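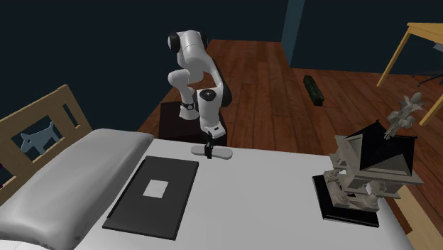 Selon Lodhi, la liste précédente laissait passer trop de choses côté planificateur : on cochait « collisions OK » sans dire contre quelle version de la scène. La remarque est retenue, le point 2 a été réécrit en conséquence.

Liste de contrôle - pile logicielle de manipulation, banc de simulation Saltell
Site : Skeramham
Périodicité : avant chaque campagne et après toute mise à jour du planificateur
Cotation : C (conforme), NC (non conforme), R (réserve)

1. Chargement de la scène
1.1 Le modèle du bras et celui du socle proviennent de la même révision : C
1.2 Tous les objets posés sur le lit ont un maillage de collision : R
Commentaire : la sculpture en forme de petit bâtiment est approchée par une enveloppe convexe. Le toit et les gradins sont donc grossis. Acceptable pour les trajets hauts, à reprendre pour les approches latérales.
1.3 Le drap est déclaré comme surface de contact : C
1.4 L'oreiller est traité comme obstacle : C
Commentaire : volume rigide pour l'instant. Pas de modèle déformable avant la prochaine version de Budden.

2. Planification
2.1 L'identifiant de scène est inscrit dans le journal avec chaque trajectoire : C
2.2 L'objet saisi est rattaché à la pince dans le modèle de collision : NC
Commentaire : rattachement absent au redémarrage du nœud si la pince est déjà fermée. L'objet est alors considéré comme libre et le planificateur l'ignore. Ticket ouvert, bloquant.
2.3 Délai maximal de planification fixé à 800 ms : C
2.4 En cas d'échec, 3 tentatives puis arrêt, sans relâcher l'objet : C

3. Perception
3.1 Objets clairs sur drap blanc détectés séparément du fond : R
Commentaire : contours instables sur les pièces gris pâle. Le plateau sombre ne pose pas de difficulté. Refaire l'essai avec un autre éclairage avant de toucher aux seuils.
3.2 Objets au sol exclus de la liste des cibles : C
3.3 Sortie de la segmentation horodatée sur l'horloge du simulateur : C

4. Commande
4.1 Limites articulaires lues dans le fichier du robot, pas dans le code : C
4.2 Vitesse réduite à proximité du lit : C
4.3 Arrêt logiciel pris en compte pendant un mouvement : C
Commentaire : latence relevée d'environ 212 ms entre la demande et la consigne nulle. À comparer avec la mesure de juillet - le script n'était pas le même.

5. Outillage
5.1 Graine aléatoire enregistrée : C
5.2 Rejeu d'un journal possible sans le planificateur : R
Commentaire : fonctionne, mais l'ouverture de la pince n'est pas restituée.

Décision : campagne suspendue jusqu'à la levée du point 2.2. Les 2 essais de rejeu prévus dimanche peuvent être lancés, ils ne passent pas par le planificateur. Réserves 1.2, 3.1 et 5.2 à revoir au prochain passage.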